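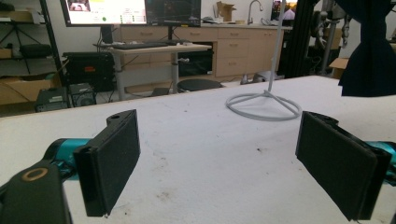
Deformable Object Manipulation Group, Ladia Institute

Policies trained on hand-held demonstrations improve on strap handling, group reports

The group has released results from its Voicu study, which asked whether a two-arm manipulation policy can be trained entirely on demonstrations recorded with hand-held grippers, with no teleoperated data in the mix. The test task was hanging a bow tie on a wire display rack, chosen for the combination of a stiff, folded body and a strap that changes shape each time it is lifted.

Training used 246 demonstrations, all recorded at a single table by two operators. A further set was recorded and discarded after a clock offset between the left and right grippers was found in the logs. The offset was small, but large enough to put the handover from one gripper to the other in the wrong order in some episodes. Bogdan Nedelcu rewrote the synchronization step in July, and everything in the released set was recorded after that change.

Evaluation consisted of 100 trials per policy on the group's fixed arms. The baseline policy, which predicts gripper motion in the coordinates of the room, completed 41 trials. The new policy, which predicts the motion of each gripper relative to the other, completed 68. Most of the gain came in the second half of the task, after the strap has left the table. Before that point the two policies are close, and the group does not claim a difference. 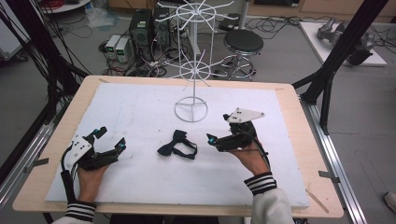

Strap pose at the start of an episode had more effect on the outcome than any other variable logged. Helju Lepik, who ran the analysis, sorted the starting poses by how far the strap lay from the body of the tie and whether it crossed itself. A strap that loops out to one side and curls back under itself, as on the white foam board here, falls in the hardest class – the fingers can close on one layer or on both, and the wrist view does not always separate the two. The baseline completed few trials from this class. The relative policy did better, but it still accounted for more than half of that policy's failures.

The remaining failures were divided between missed hooks and early release. A missed hook usually left the strap resting against a neighboring arm of the rack, and the policy had no learned behavior for backing out. Ileana Lungu has since added recovery demonstrations that begin from that state. Those are not part of the reported figures.

Paula Tănase, who leads the study, said the comparison should be read narrowly. "It is one object class and one rack," she said. "The relative representation helps when both grippers are holding the same thing. We have not shown that it helps anywhere else."

A report with the full trial log is in preparation. The demonstrations will be distributed in the Fondari format, with the conversion scripts and the pose labels. Work on a second task, threading a belt through a buckle, starts next month with Tincuța Nedelcu as lead. The same grippers will be used, with new finger pads.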